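When I ring Judit Magyar's bell it is a little before four on a Tuesday, and she comes down all three flights to let me in because the buzzer, she says, has a mind of its own and I'd have stood there till supper. Then we climb back up together, with a pause on each landing that she fills by telling me who lives behind which door and what they cook. By the top I know a good deal about the building and I am very ready for the cup of tea that is already waiting under a knitted cosy.

I had come to talk about letters. Judit has been writing them, by hand and mostly with the same pen, since she was a girl, and she has kept a ledger of every one she has sent since she moved to Jurton. The ledger is a green cloth-covered book with a ribbon in it, and she turns to the last entry before I have even asked. The number there is 1306.

"That was to my cousin, on Sunday evening," she says. "It was mostly about her knees. I wouldn't want you to think they're all poetry."

She started the ledger for a practical reason. In her first winter in Jurton she wrote the same long story, about a goose and a post van, to the same friend twice in one month, and the friend wrote back very politely to say how much she had enjoyed it both times. Judit went out and bought the green book the next morning. Each line has a date, a name and a few words to remind her what she said. I read some of them upside down while she poured. *Plums. The new vicar. Her question about Anna.* Further down the page, *apologised*, with nothing after it.

"Oh, don't look at that one," she says, and moves the milk jug on to it.

She grew up in a house where the post was an event. Her father worked away for most of the year, and his letters were read aloud at the kitchen table by whoever's turn it was, with the dull bits about the weather left in because her mother insisted on them. "I used to sigh through the weather," Judit says. "And now when I read them again it's the weather I like best. He'd write that the rain had come in sideways and he'd had to hold his hat on all the way to work, and there he is, you see, holding his hat. The important news I'd have remembered anyway."

She has those letters still, 200 of them, in a biscuit tin and a hatbox. She doesn't put them in order. When she wants one she lifts the lid and takes whichever comes to hand, and she says she has very rarely been disappointed. 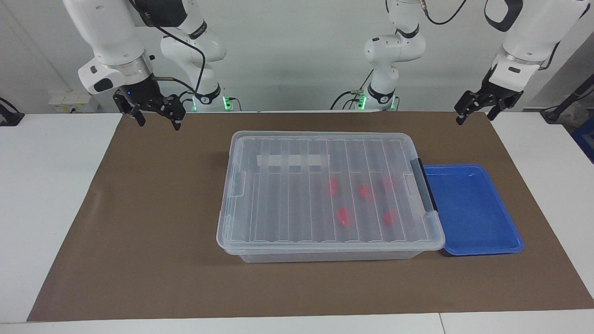 I ask what she would say to somebody who would like to write but who sits down and finds they have nothing to tell. It's a thing I was asking on my own behalf, and I think she knew it, for she topped up my cup and took her time.

"Well, start with where you are," she says. "Say what's on the table and what you can hear. Say you've got a cold. People think a letter has to have news in it, and then they wait for some news, and it gets to be October and they're so ashamed of not writing that they can't write at all. I had a friend in Liapis who left it six years. Six! And when she did write, the first two pages were all apology and I skipped them. I wanted to know if she still had the dog."

Had she?

"A different dog. But very like."

She is firm on a few points. She doesn't make a rough copy, and if she spells something wrong she crosses it out and carries on. She answers questions first, before she says anything about herself, with the other person's letter open beside her so that she doesn't miss one. She never writes when she's cross after dark, though she will write cross in the morning and has posted a few of those with no regrets whatever. And she likes thin paper, the sort that crackles, which she used to buy from a stationer in Bistus until he retired. She bought up what he had left. It lives under the bed and she thinks it will see her out, "or if it doesn't, I'll have done very well."

I wondered whether she minded that so few people write back these days. Some of her friends have died, and some of the younger ones reply by telephone, ringing up to say that the letter has come and wasn't it lovely. She considers this for a while, looking out over the rooftops.

"I did mind, a bit. My nephew in Baminar never once wrote to me, not so much as a postcard, and I wrote to him every month when he was a student. I thought, well, he's busy, perhaps they go straight in the bin. Then I went to stay when the baby came, and I was looking for a towel, and there they were in the airing cupboard in a shoebox. He'd written on the lid, *Judit, keep dry.*" She laughs until she has to put her cup down. "So I don't mind now. I just write to him and he keeps me dry."

The letter she is proudest of is entry 794. She won't tell me what was in it. It went to a neighbour from her old street with whom she'd fallen out over something to do with a fence, and it took her most of a weekend and a good deal of the thin paper. The neighbour never mentioned it, but that spring a tray of seedlings was left on Judit's step, leeks and sweet peas all jumbled up together, and they've sent each other seeds every year since.

By now the light was going and I'd eaten far more of the walnut cake than I had meant to. She wouldn't hear of me seeing myself out, so down we went again, landing by landing, and at the street door she asked me to write my address on the back of an old envelope, clearly, please, with the postcode.

Her letter came the following week. It was two sides long and began with the rain. She asked me three questions, and I've answered two of them so far.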